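Filed under: Robotics > Clubs & Student Projects > Manipulation

Wrist camera goes all blue when the arm picks up a cloth

Dudwood

I help with a high school robotics club. Our project this year is getting the arm to pick up a cleaning cloth and put it in a bin. The arm has a two-finger gripper and a small camera at the wrist. We started in May and have recorded 62 runs so far, all driven by hand with a game controller.

The trouble is the cloth itself. With blocks and cups the camera could always see the edges of the object. With the cloth, most of the picture is one color and the students can't tell from the video whether the gripper has the fabric or is only pushing on it. Our grasp check looks for blue pixels between the fingers, so it says "yes" nearly all the time.

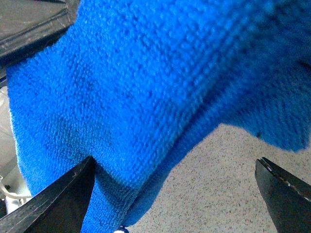 In a view like that, the left finger is pressing into the cloth and there is still floor showing between the right finger and the fabric. The check counts it as a grasp anyway. Is there a simple fix, or do we need a second camera? We have 2 weeks before we show this to the rest of the school and not much money left.

Zendham

You need a second camera. Put it on a stand to the side, level with the table or floor you are working on. We tried for a whole season to do soft objects with the wrist view alone and gave up. Any cheap USB camera will do.

Ibarra

I agree a side camera helps, but you can get a good part of the way with what you have.

First, stop using color between the fingers as the test. Blue there only means the cloth is somewhere behind the gap. Look at a narrow strip along the inside edge of each finger and check the two strips separately. If either strip shows floor, call it no grasp. The strips stay in the same place in the picture as long as the fingers are at the same opening, so you can mark them once by hand.

Second, read the motor position after you close. Find out what number you get when the gripper closes on nothing, then what you get with one layer of cloth and with a fold. On our gripper an empty close read 600 and a single layer was hard to tell from that, but a fold was easy. So teach the drivers to go for a fold or a bunched part and leave the flat areas alone.

Third, lift a little and compare the picture before and after. If the floor shifts in the picture and the cloth between the fingers stays put, you probably have it.

Also go back and label the runs you already have. It's dull work, but 3 students can split it in an afternoon, and the bad grasps are worth keeping as long as they are marked as bad.

Dudwood

Thanks. The strip idea is something we can try at the next meeting. I'll ask about a USB camera too.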